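Station Diary, Tendska Reading Room
March, morning entry

The reading room opened at the usual hour. Heating in the east wing was restored overnight and the temperature at the issue desk was recorded as satisfactory. The Medeiros bequest was received in full, comprising 456 bound volumes of regional newspapers. Of these, 70 show damage to the spine and have been set aside for the bindery. Readers wishing to consult them were referred to the microfilm.

The Bustine lecture was attended by 60 members. The speaker's remarks on river tolls were well received, although the question period was shortened to permit closing on time.

Correspondence regarding the lease was answered in the afternoon.
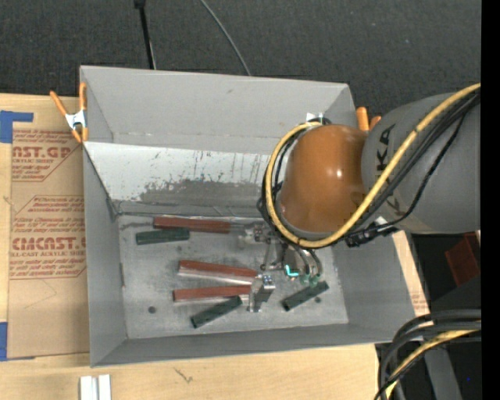

The landlord has requested a further 2 weeks to consider the terms, and the request was granted. New shelving for the map cabinet remains on order. The lower gallery will stay closed to readers until the floor has been waxed.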